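Travel > Reviews > Flight gear

We use cookies to improve your visit. Accept | Settings

Aria Pradia 5 travel pillow and flight alert app, reviewed
By Etenesh Lemma
Last updated: 17 July 2022

The box promises "calm from gate to gate." For $90 I wanted more than a foam collar with a Bluetooth tag sewn in, and I'm not sure I got it.

The collar itself is decent. I wore it on two legs with Anozie Air, the longer one 207 minutes, and my neck was fine. So it was with the $35 pillow I already own.
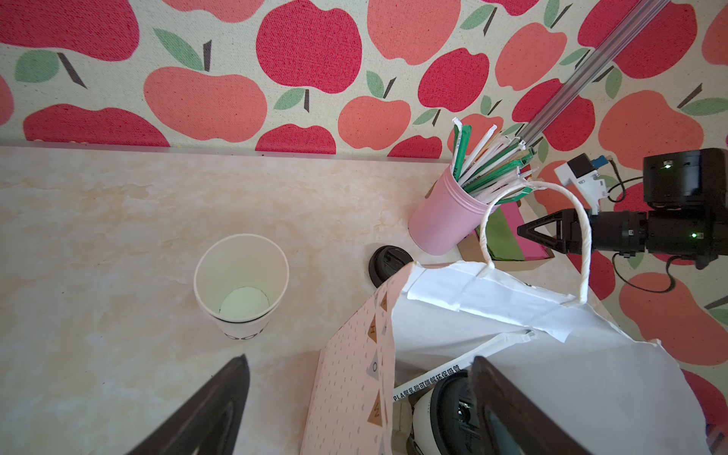
What you pay extra for is the app, which is supposed to buzz you awake before landing. On the first leg it buzzed over an hour early. On the second it waited until we were parked at Skevisden – a bit late to put my seat back up. Support told me the timing "learns" from your trips. How many trips, they wouldn't say.

It also wants your booking number, your contacts and your location at all times. I said no to the contacts and it kept asking. 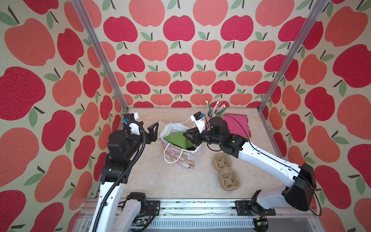 Battery and cleaning

Aria claims 35 hours per charge. I got through both flights and a layover, so maybe. The cover zips off for washing, but the tag has to come out first and the slot is tight.

Rating: 5 out of 10. Buy the collar if it ever goes on sale without the tag.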